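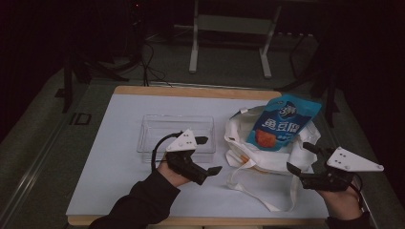
Do you need the robot in the room to teach it a packing task?
Not for the hand-held method. A person does the job with a pair of grippers and the arm gets the recordings later.

Re: Hand-held demos vs. remote control
juter_fan, 14 May 2018
I'll believe it when I see the arm do it. We tried hand-held at Ereo on snack bags, 200 demos. The person doing it corrects by feel and none of that is in the video. Tossed the lot and went back to remote control.

slowgripper
Remote control has its own problems. On our Hovora rig one demo took 9 minutes, and half of that was waiting on lag. I got 43 by hand the same afternoon. Shiny bags are a pain in both, I'll give you that. 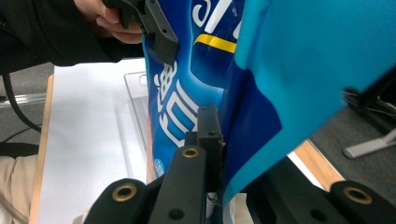 Re: Re: Do two hands help?
rostami_user
Why use both hands on one bag? Most of our customers have one arm on the line. You're teaching a trick they can't copy.

slowgripper
Because a limp bag folds when you pull on one side. One hand steadies, the other moves.

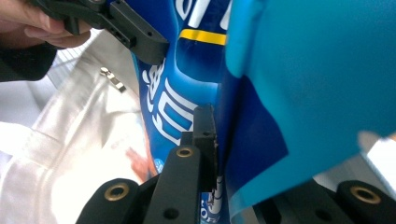
Blue bag, gripper finger against the crease.

juter_fan
And how does the policy know how hard to press there? Looks like guesswork to me. Show me 20 runs in a row on a real arm.

rostami_user
Agree on the 20 runs. Disagree that remote control fixes it, you can't feel anything through a joystick either.
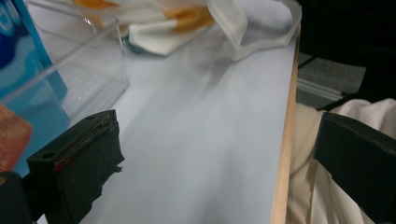

Fingers open over the table, clear container at left.

slowgripper
Fair. Arm time is booked for June. I'll post the failures too.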